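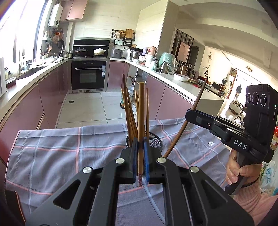
Last updated: Saturday, February 1, 2020

I have a drawer problem. My chopsticks used to live in with the forks, sliding under the tray and turning up one at a time, never with a partner, and I finally got fed up and bought the Tetis mesh holder, plus a new bundle of wooden chopsticks from Shawky to go in it. I've had both long enough now to have opinions, so let's go!

The holder first. It's a plain black wire-mesh cylinder with a solid rim and base, and yes, it's the kind of thing most people would put pens in. I don't care. It was 7 dollars at Classide (the one by the bus station, second floor, way in the back past the bath mats) and it does the job. Air gets through the sides, which was my big complaint with the ceramic crock I had before. That thing grew a little puddle in the bottom and it smelled like a pond.

What I don't love is how light it is. Drop in two long chopsticks and they flop out to opposite sides, and if you bump it with an elbow the whole thing wants to go over. Once it's full it's much steadier. Mine sits on the table on top of a plaid cloth that I never iron, so there's usually a wrinkle under one side of the base, and I can't really blame Tetis for that.

The chopsticks are nicer than I expected. Wood, a good length, blunt and square at the top so they don't roll off the plate. The ones with the dark red patterned ends are my favorites and I grab those first every single time. I do wish the bundle had been all one style, because sorting pairs after washing gets old fast. You end up with them fanned out all over the table, holding two up side by side like you're picking paint. 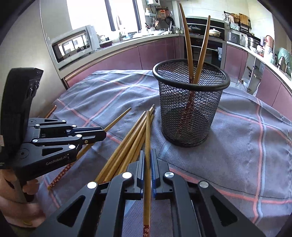 Nekivska, May

Coming back to this after a few months of daily use (and a lot of noodles). The holder hasn't rusted, even though I put it away damp more often than I should. The paint on the rim still looks good. I tried keeping it on the counter next to the dish rack for a while, but it kept getting shoved behind the plates, so it's back on the table where I can reach it during dinner.

The chopsticks have faded a little at the eating end. I oiled them once and then forgot about it. One had a splinter early on and I tossed it, and I've got 20 left, so I'm not exactly suffering. They were 99 cents a pair, by the way! I've paid more for disposable ones.

Would I buy the holder again? Sure, though I'd look for one with a heavier base if you have kids or a cat. The chopsticks, definitely, and next time I'm getting two bundles of just the red ones if Shawky will sell them that way.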